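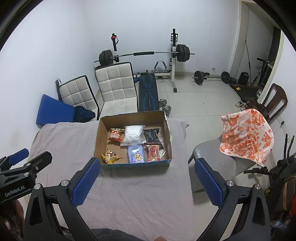

Can a gripper lose its hold on something while the software says everything is fine?

Ours did, for 17 picks in a row. The log called every one a success. The snacks had a different opinion, mostly from the floor.

Background for new arrivals: we teach grippers to pack and unpack boxes of small bagged stuff. Chips, foil packets, that family. Light, slippery, full of air. Whoever invented the snack bag did not have us in mind.

On 30th May the Brodby setup began dropping bags halfway between the box and the bin. It closed, it lifted, it carried, and then it arrived with nothing and reported a job well done. I have had coworkers like this.

First theory: worn finger pads. I swapped them. Fresh pads, same drops, one hour gone.

Second theory: the bags. Somebody at the Vilela site swore the new batch was slicker. We wiped some down and felt silly. Same drops.

Third theory was mine, so I'll spend less time on it. It involved the air conditioning.

The cause was a setting. The grip check looks at how far the fingers have closed. Fingers stop early = something's in there. An update had moved the "empty" mark by 4 millimeters, so a fully closed gripper holding pure air now counted as holding a thin bag.

Which also meant it quit squeezing too soon on real thin bags. One bad number, two faults, each making the other look like bad luck.

The part that bothers me: the Jurnen run used the same update. 3356 picks, all marked good. We pulled 300 to check against video and I did not enjoy my afternoon.

Disitz support was pleasant and fast. They asked if we had recalibrated after the update. We had not. The release notes do say to — in a section called "Minor."

So now: recalibrate after every update, then do one pick on an empty table. If it claims success, stop everything. Cheap test. Took me a week to think of it.

Rechecking the rest of the Jurnen run will take most of June. Dropped bags are getting eaten as they come up. Condition varies.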